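Filed under: Home & Garden > Floors > Weekend Projects

How to Clean and Reseal an Old Tile Floor

When we moved into our place on Acheampong Street, the kitchen floor was the color of weak tea, and I assumed that was simply the color it came in. It took me an embarrassingly long time (two winters!) to get down on my knees with a brush and find out otherwise. I've now done the kitchen, the back hall and my sister's laundry room, and I'd like to walk you through it the way I wish somebody had walked me through it.

First, find out whether your tile has any sealer left on it. Put a few drops of water in a corner and go make yourself a cup of coffee. If the water is still sitting up in beads when you come back, the sealer is doing its job and you only need to clean. If it has soaked in and left a dark spot, you'll be resealing too.

Sweep, then vacuum, then sweep again. I know that sounds fussy, but grit turns into mud the minute you add water, and you'll be chasing it across the room all afternoon. Take off your rings, find something soft to kneel on and open a window.

Mix a pH-neutral stone and tile cleaner with warm water, following the label. Please don't use vinegar. My grandmother swore by it and I loved her dearly, but it can etch natural stone and it isn't kind to grout either. Work in a patch you can reach without stretching, let the cleaner sit for a few minutes, and scrub the grout lines with a stiff nylon brush. Wipe up the dirty water before you move along.
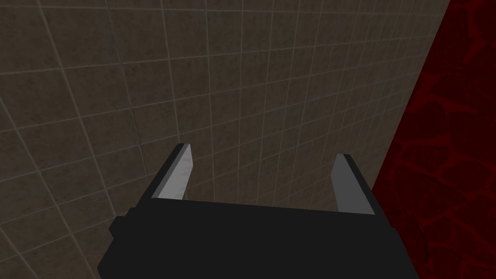
Rinse with plain water, and change it often. Most of the cloudy floors I've seen were perfectly clean floors with dried cleaner on top. I rinse until the bucket stays clear, which in my kitchen meant more trips to the sink than I care to remember.

Now comes the hard part, and that's waiting. Grout holds water much longer than you'd think, and sealer over damp grout can turn milky. I leave mine overnight with a fan going, and longer if it's been raining. In May I gave the back hall 3 full days and was glad of it.

When it's good and dry, try your sealer on a spare tile or behind the refrigerator. Some of them darken the color quite a bit, and you'll want to know that before you've done the whole room. Put on a thin coat with a lint-free pad, starting in the far corner and working toward the door. Wipe off anything that hasn't soaked in by the time the label says, then let it cure before you drag the table back.

After that, a damp mop once a week should keep you happy, and you can do the water drop test again next year.

Comments

tilted_teacup: I did the vinegar thing for years, oh dear. Is there any hope for the dull patches?

Marigold107: Mine went cloudy after sealing and I think I rushed the drying. Stripping it this weekend and starting over, wish me luck!

backporchbaker: Does this work on unglazed tile? Mine drinks up everything, including last night's spaghetti sauce.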